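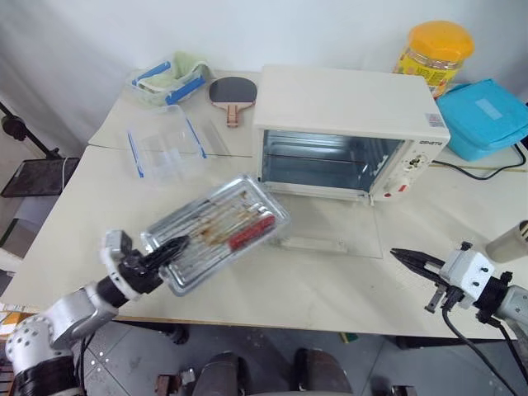

## Thursday afternoon at the Zavstead open day

I had promised myself one hour at Zavstead and stayed for nearly three, mostly on account of the kitchen corner. You come in past the coat racks, turn left at the Dila stand (they were handing out very good rye crackers, and I went back twice), and there it is — a white table with a little white toaster oven on it, the kind with one round dial that my aunt kept going for most of my childhood.

The oven had its glass door folded right down on the tabletop, so you could look straight in at the wire rack and the bright metal walls. The tray was out, ridged along the bottom and streaked with brown grease, and I felt instantly at home, as mine looks just the same! A jar with a bright orange lid stood behind the oven, and somebody's light blue lunch bag lay at the side of the table.

Rosângela Leite was answering questions nearby, and we got to talking about baked-on grease. She swears by hot water, a spoonful of baking soda and 40 minutes of leaving it alone, then a soft brush along the ridges. I have always gone at mine with a scouring pad, so I wrote that down on the back of my ticket (number 252, no luck in the raffle).

Upstairs, Cleiton Barbosa gave a friendly talk on small kitchens, which started late and ran long, and I didn't mind a bit. The coffee was from Stankevičius and cost 3 dollars with a refill. Parking is behind the building, and bus 48 stops across the street. They are planning another one in March, and I have already told my sister to keep the afternoon free.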